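# Drundgate Community Kitchen: Progress Report to the Ralden Fund

Saturday, June 3, 2023

Dear Ho-yin,

You asked for something you could read over one cup of coffee, so I've kept the receipts and the sign-in sheets in the separate packet and stuck to how the cooking classes are going. They're going really well!
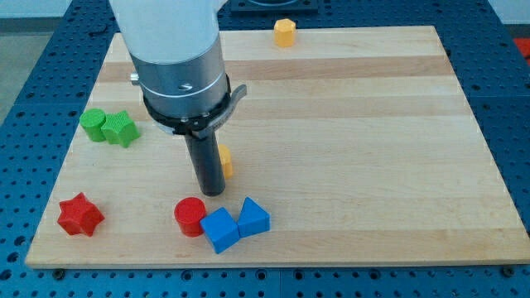 When your grant came through in December we had one evening class, a borrowed hall and a waiting list taped to the fridge. Now we run 6 classes a week, four of them in the evening, and the waiting list has moved to a proper spreadsheet. In the period this report covers, 166 people came to at least one class. Our target in the application was 100, and I remember worrying that we'd pitched it too high.

## Who is coming

We planned the program for adults living alone, mostly older, and they're still the biggest group. What we didn't plan for was the number of parents who turned up with teenagers in tow. The first couple of times we squeezed them in. After that we changed the Thursday slot into a family class, and it's now the loudest two hours of the week (the bread dough sessions especially).

The group from the Wu Street apartments deserves a mention. They began as four neighbors sharing a car, and they now cook together at home on the weeks they don't come to us. Two of them have asked about teaching, and I'd love to say yes. They need the food handler course first, so I've put that in the plan for the fall.

## What we're teaching

The first eight weeks follow the outline in the application: knife skills, soups and stocks, beans and grains, eggs, roasting vegetables, a whole chicken and what to do with the rest of it, bread, and a shared meal at the end. We swapped the order of beans and eggs after the first round. Beans in week three meant asking people to soak something overnight before they'd really got to know us, and a lot of them forgot. Eggs are quick and cheap and everyone gets to eat what they made, so they come earlier now.

Pak-hei Mok took over the knife skills session in the second round and completely rebuilt it. The old version was mostly a talk. In his, people are chopping onions within five minutes and the talking happens over the onions. He also added a short piece on caring for boards and knives at home: oiling wood, keeping it out of the dishwasher, a damp cloth underneath so it doesn't slide. I thought it would be the dull bit. We get more follow-up questions on it than on anything else, and people have started bringing their knives in to be sharpened.

The bread session still needs work. Two hours isn't enough for a loaf from start to finish, and handing out a dough made earlier feels like a cheat to those who wanted to see it rise. We're trying flatbreads next round, plus a dough to take home and bake the next day.

## Cooking on a budget

The application promised that every recipe could be made for a low price per serving with food from ordinary stores. We've kept to that, though egg prices over the winter made a mess of our printed sheets. We've stopped printing prices on the recipes. Each class now starts with a five-minute chat on what's cheap this week, and people swap tips about which store has what. It's more useful than the sheets ever were, and it gets the shy ones talking.

Leftover ingredients go home with whoever wants them. There's very rarely anything left by the time we lock up.

## Space and equipment

The Prerine building has been a good home. The landlord fixed the extraction fan in the spring, and the second sink is finally plumbed in, so washing up no longer eats the last part of every class. We spent the equipment line as agreed, mostly on pans, induction burners and storage. We're slightly under on small tools and slightly over on shelving; the figures are in the packet, and I'd be grateful if you could confirm that moving money between those two lines is fine with you.

One problem I should flag: the evening bus has been cut back, and the late class finishes after the last one leaves. For now people share rides. I've written to the bus company and haven't had a reply. If nothing changes, we'll start that class 30 minutes earlier from September, even though it'll be tight for people coming straight from work.

## What comes next

Over the summer we'll run a shorter program with lots of salads and pickles and nothing that needs the oven on for long. The family class carries on through the school break by popular demand. In the fall we want to start the full course again and train our first two instructors from among the people who've taken it.

We'd also like to put together a small recipe book. Everybody who finishes the course writes down one dish from home, and the pile is already wonderful: a lentil soup with fried lemon peel, three different rice puddings, and a cabbage pie that caused a real argument over whether it needs dill. Printing isn't in the current budget, so we'll come back to you separately once we have a quote.

Please do visit. The Thursday class starts at five thirty and there's always a spare apron.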